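The Long Patience of the Flat-Top Grill

On a Saturday morning in July, the line outside Lungu begins to form well before the doors open. The restaurant seats 126 people, and by noon every table is taken. Most of those waiting have come for one dish: the smashed onion burger, a sandwich with a short list of ingredients and a long list of opinions attached to it.

The onion burger has a modest history in Clutdale. Cooks there stretched their ground beef by pressing thin slices of onion into the meat as it hit the grill. The practice saved money, and it also produced a flavor that customers continued to ask for when beef became affordable again. Three restaurants in the town still prepare it in the traditional manner, and Lungu is the largest of them.

Zyanya Huerta has managed the kitchen for 10 years. She buys beef with a fat content of 20 percent and has it ground each morning. The meat is divided into loose balls and kept cold until an order is placed. "If the beef is warm, it smears," she said. "You want it to break at the edges. The edges are what people remember."

The onions receive equal attention. They are sliced on a machine until nearly transparent, salted lightly and left to drain. A handful is placed on each ball of beef, which is then pressed flat with a heavy steel spatula. After two minutes the patty is turned so that the onions lie against the metal, and the bun is set on top to soften in the steam.

Last year the kitchen served 1,331 burgers during the town's summer food weekend, compared with 971 the year before. Ms. Huerta attributes the increase to a second grill, which was installed that spring after considerable debate. Older cooks had argued that a new surface would need months to season properly. Uriel Xolalpa, who has worked the morning shift longer than anyone else, still sends his own lunch order to the old one.

Side dishes are a matter of less agreement. Lungu serves hand-cut fries, cooked twice, with a vinegar slaw. Ramus, a smaller counter across town, offers fried pickles and a corn salad in their place. Its owner, Teodoro Ventura, regards fries as a distraction – "too much potato, too early" – though he concedes that customers ask for them daily.

Home cooks can obtain a respectable result with a cast-iron skillet and a sturdy spatula. The pan should be heated over a medium-high flame for five minutes before the beef goes in, and no more than two patties should be cooked at once. A square of parchment paper between the spatula and the onions will prevent sticking. 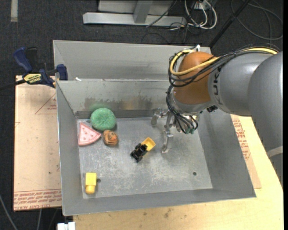
Cheese, if used, should be added immediately after the patty is turned. American cheese melts most evenly, and Ms. Huerta recommends a single slice. Pickles and mustard may be served on the side.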